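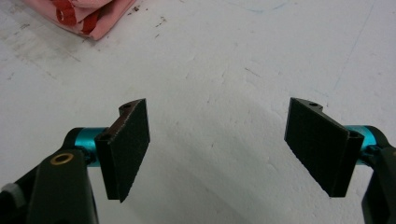
Fidel Huenchumán asked that it be recorded at the outset that he did not regard the present release of the grasp planner as ready for Bravance, and that he wished item 2 to be taken before the budget. The meeting agreed.

Nallby Software Working Group
Minutes of the meeting held on July 11, 2022

Present: Lejla Kneževič (chair), Fidel Huenchumán, representatives of the control, perception and tooling teams.
Apologies: Dervishi.

1. Minutes of the previous meeting
Approved with one correction: under item 4, "joint limits" should read "finger limits".

2. Grasp planner
2.1 The planning team reported on the replay test. Of 3079 recorded grasps run through the new planner, 6 produced a different closing width from the one stored in the log. All of these involved soft items, mainly folded cloth lying flat on the bench.
2.2 Fidel Huenchumán said the number was small but the cause had not been found. In his view the width estimate was being read before the filter had settled. The planning team thought a rounding fault in the log converter more likely.
2.3 It was agreed that both explanations would be tested, and that the release would be held until a written note had been received.
Action: planning team, control team.

3. Finger opening signal
3.1 The control team noted that the opening is now published at a fixed rate and carries the same clock as the camera stream. The old topic will stay in place until December for the benefit of Dervishi, whose tools still read from it.
3.2 A question was raised about the zero point. At present it is set by closing the fingers fully when the software starts. If an operator skips this step, no warning is given. The chair asked for a check at start-up that stops recording if the zero has not been set.
3.3 The perception team asked that the raw value be kept in the log alongside the corrected one. Agreed.
Action: control team.

4. Perception
4.1 The bench surface model continues to treat scratches and dark specks on pale tabletops as small objects. Raising the size threshold removes most of them but also loses washers and short screws. The team proposed using two frames in place of one before an object is confirmed.
4.2 The chair was content for this to be tried on the Urnis branch only. Results to be compared on the existing set of 1000 labelled frames - no new labelling is to be ordered for the purpose.
4.3 Shadows between the fingers were discussed briefly. The mask now in use follows the finger pads but not the shadow they cast. Left open.

5. Tooling
5.1 The log viewer fails to open files from before the change of format. A converter exists but has not been documented. Lejla Kneževič asked that a page be written before any further requests for it are answered by e-mail.
5.2 The nightly build has been failing on the Urnis branch owing to a missing library version. The tooling team will pin the version.
Action: tooling team.

6. Budget
Deferred for lack of time.

7. Any other business
Fidel Huenchumán asked whether papers could be sent out 5 working days before each meeting. Agreed.

The date of the next meeting will be circulated by the chair.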